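**Old office tower: repair it or bring it to recycling?**

**jhellwig** wrote:

Hello all, I want to ask for opinions before I decide. Our club in Petersen has an old Dell tower which we use for the member list and the newsletter.

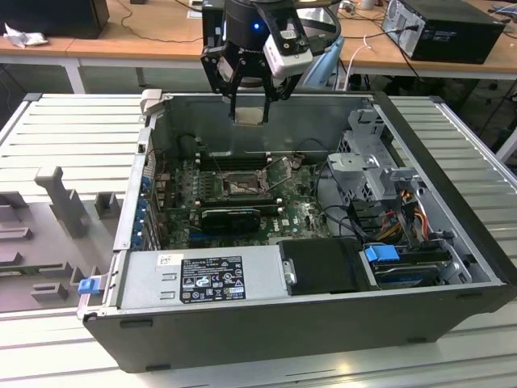
*Dell board, side panel removed, CPU socket open.*

The shop in Veltton wants 187 dollars for repair, and with this they include a used processor and cleaning. A refurbished machine of the same size costs there 59 dollars more. The list has 700 members, so the work is light. Which way would you go?

---

**rosaura_r** wrote:

Hi Jannik, I would not pay 187 for such an old board. Did the shop say if the socket pins are straight? If one pin is bent, you can change the processor two times and still have the same problem. Ask them this in writing.

---

**T_Furnival** wrote:

> I would not pay 187 for such an old board.

I disagree. These office machines are built to be opened and they last. I keep two of them at work, one had a new power supply in April and it runs all day. Throwing away a whole tower for one part is a waste.

---

**rosaura_r** wrote:

Terence, I also don't like waste, but a power supply you can change in ten minutes. A used processor from an unknown source is something different. And who will give the club a guarantee?

---

**jhellwig** wrote:

I called them. Guarantee is three months on the repair and one year on the refurbished one. About the pins they will look tomorrow. The drive is fine, they told me, so the data can move to another machine.

---

**heike.b** wrote:

One year against three months, for 59 dollars. For me this is easy. Please make a second copy of the member list before anybody moves the drive. In our choir we lost all the addresses like this and had to phone everyone.

---

**T_Furnival** wrote:

Fair point about the guarantee. I still would ask what they pay you for the old tower as parts. The memory and the case are worth a little.

---

**jhellwig** wrote:

Good idea, I will ask. The copy I make tonight on a USB stick. I write again when I know about the pins.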